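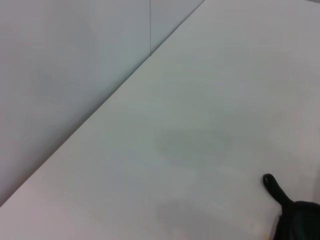 White tabletop, gray-white wall.

8 min read

February 7, 2018

I signed my very first lease as a landlord last week and I am still grinning! Well, co-signed. Rostyslav Polishchuk and I own the place together, a two-bedroom over a shoe repair shop on the east side of Dellmont, and we've been working toward this since June. If you've been reading for a while you know I started this blog to write about bread, and there will be bread again, I promise. But I have learned so much about renting out a small apartment in the last few months that I have to put it somewhere, and my family has stopped listening.

So how did we get here? Rostyslav and I used to work together, and for years we had the same lunch conversation about buying a little building someday. We looked at 13 places. A few were out of our price range by a mile and one had a tree growing into the back stairs (I loved it, he would not get out of the car). The one we bought was the least exciting listing of the bunch. Bad photos, no description to speak of, on the market since before the holidays the year before. But I walked up the stairs and saw those big windows over the street and I knew. Rostyslav says he knew when he saw the water heater was nearly new. We make a good team.

The closing itself was a blur. I signed my name so many times that it stopped looking like my name. Then we had keys, and a tenant downstairs who has been fixing shoes in that shop longer than I've been driving, and an empty apartment upstairs that smelled like old carpet.

The carpet went first. There were decent pine floors under it in both bedrooms, and in the living room there was a lot of black glue. We spent three weekends on that glue. I'd happily tell you the best product for it but we tried everything on the shelf and in the end it was mostly scrapers and sore wrists. Muchen Lei, who lives two doors down and has rented out her own upstairs for years, came by on the second Saturday with dumplings and a heat gun, and I would like it known that both were a huge help.

Muchen is also the reason I went about finding a tenant the way I did. I was all set to put up a listing and take the first nice person who showed up. She sat me down at her kitchen table and went through her whole process, and I took notes like I was back in school. Write down what you require before you talk to anyone. Income, references, move-in date, pets or no pets. Ask every person the same questions in the same order. Keep the paper. She has a folder for each year going back to when she started, and she pulled one out to show me, and it was so neat I got a little jealous.

I also read up on the fair housing rules, which I'd recommend to anybody even thinking about this. It's not hard reading! A lot of it is what you'd hope a decent person would do anyway, but there were a couple of things I could easily have said by accident. I had written "perfect for a young couple" in my draft ad. Out it came. Describe the apartment, leave the people out of it. The ad ended up being much better for it too, with more about the light and the closets.

Pricing made me nervous. Rostyslav wanted to go high and come down if we had to, and I wanted to go low and have it rented by the weekend. We spent an evening with every listing we could find within walking distance, sorted by size, and then took out the ones with parking (we have none) and the ones with a washer in the unit (also none, although the hookup is there and I have plans). What was left sat in a pretty tight range and we picked the middle of it. For the deposit we went with one month's rent and a separate pet deposit of $150, refundable. The application fee question we settled by not charging one. I know plenty of landlords do and I'm not judging, it just felt odd to me for a single apartment.

We had 8 people come to see it. I showed it myself every time, with fresh coffee on, and I loved it. Everybody walks through an apartment differently. One man went straight to the bathroom and ran all the taps. A woman stood at the front window for five full minutes and then asked one question, which was what time the bus came. Two friends measured the bedrooms against each other and had a polite disagreement about which was bigger, and I stayed out of it.

Three people applied. I called references for all of them, which took most of a day with the phone tag. Previous landlords are wonderful to talk to, by the way, if you get them and not the number that rings forever. The one I reached first, Hryhorii Pavliuk, told me all about his own building, his boiler, his roof, and the tenant in question somewhere in the last minute ("Oh, she's great, never late"). I now have the name of a good roofer as well.

The lease was the part I'd dreaded, and it turned out fine. We started from the state form and had a local attorney, Zoia Hrynyshyn, go over it and add what we needed. Her bill was $375 and it was the best money we've spent on the building, and I'm including the heat gun I then went and bought for myself. She caught that we'd promised heat in one paragraph and put it on the tenant in another. She also had us write down exactly how to ask for a repair and how quickly we'd answer, which I hadn't thought of at all. We now have a phone number and an email just for the building, and Rostyslav and I trade weeks.

One more thing from Zoia that I want to pass on. Do the walk-through together, with the tenant, on paper, room by room, and both sign it. We did ours the evening before move-in. It took under an hour. We wrote down the chip in the tub and the bedroom door that sticks, and a scratch on the kitchen floor that is 100 percent my fault – I dragged the stove. Our tenant noticed two things we'd missed, a cracked switch plate and a window lock that didn't catch. I fixed the switch plate right then with one from my tool bag and felt like a professional for the rest of the night.

She moved in on a cold, bright morning with a couch that very nearly didn't make the turn on the stairs. It made it! If you have a tight stair, measure it and put the number in your listing. I'm adding it to ours for next time, though I hope next time is years away.

What's next: the washer hookup, then a proper light in the stairwell, then the gutters once it warms up. Pylyp Hladun from the hardware store has already talked me out of one kind of gutter guard and into waiting until I've seen a full spring of leaves and rain. I also need to find out how people handle snow with a shop downstairs and an apartment up. Right now I'm shoveling the whole thing before work because I like it, but I can't say I'll feel that way by next winter.

If you rent out a place of your own, small or large, please leave me a comment with the thing you wish you'd put in your first lease. I have a page started for ours and there's plenty of room on it. And the rye loaf I promised at New Year's is going up this weekend, as soon as I can get the crust right.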